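# Open blue bins on a dark worktop: where to put them, and do they need lids?

**gilar_bench**

I'm setting up a sorting surface in a utility room. The top is dark gray, 45 inches wide, and there is one open plastic bin for small parts and household odds and ends. At the moment the bin sits at the right edge, and I reach across my own work to drop things in. Items end up beside it more often than I'd like.

Two things I can't settle:

- Should the bin be centered or off to one side?
- Is an open bin acceptable, or will I regret not having a lid?

I sort for about 14 minutes at a time, usually in the evening. The bin gets emptied when it's full.

---

**Putby**

Center it, and push it back from the front edge. With the bin in the middle, either hand reaches it over the same distance, and you keep the front of the top clear for whatever you haven't sorted yet. A side position only makes sense if you use one hand for everything.

A blue bin on a dark gray top is a good pairing. The rim is easy to find without looking directly at it, which a black or charcoal bin on the same surface would not give you.

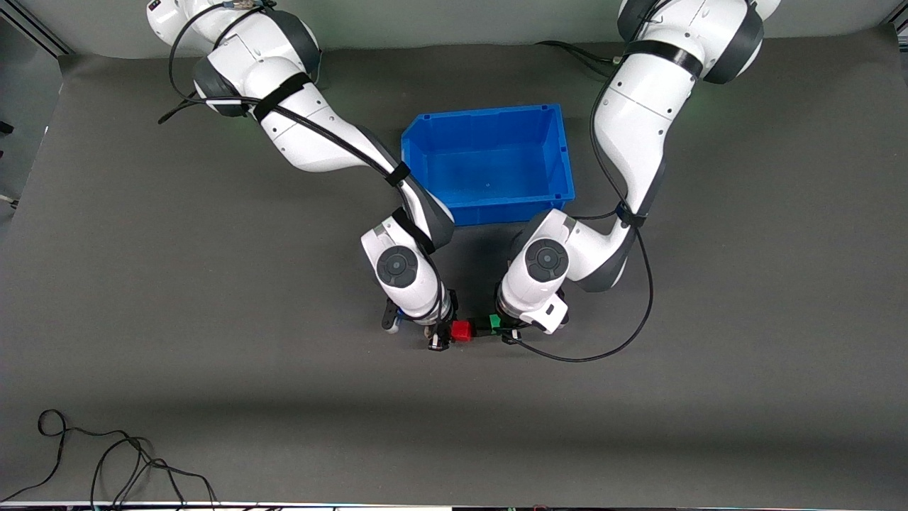

### Settings I use

1. Bin centered left to right, in the rear half of the top.
2. At least 300 mm of clear surface in front of it.
3. Nothing stored permanently to the left or right. Those are your approach paths, and a jar parked there will get knocked over.
4. A square of non-slip shelf liner under the base. Cut it slightly smaller than the base so the edges don't curl.

Leave the lid off while sorting. If dust is a concern, put the lid on when you finish and store the bin on a shelf.

---

**Mac Giolla**

get a lid. mine filled up with lint in a week

---

**prendau_281**

Agree with Putby on position, with one correction. The rear half is fine for a shallow bin, but with a deep one you have to lift your forearm over the near wall every time. Measure from the tabletop to the rim. If the rim is higher than your elbow when you stand at the surface, bring the bin forward or use a shallower one.

On lids: a hinged lid is worse than either option. It takes up space behind the bin when open and tends to drop shut. Use a loose lid or none.

Also check the wall angle. Tapered bins nest well for storage but have a smaller base - they tip more easily when something heavy lands against one side. The liner stops sliding. It does nothing for tipping.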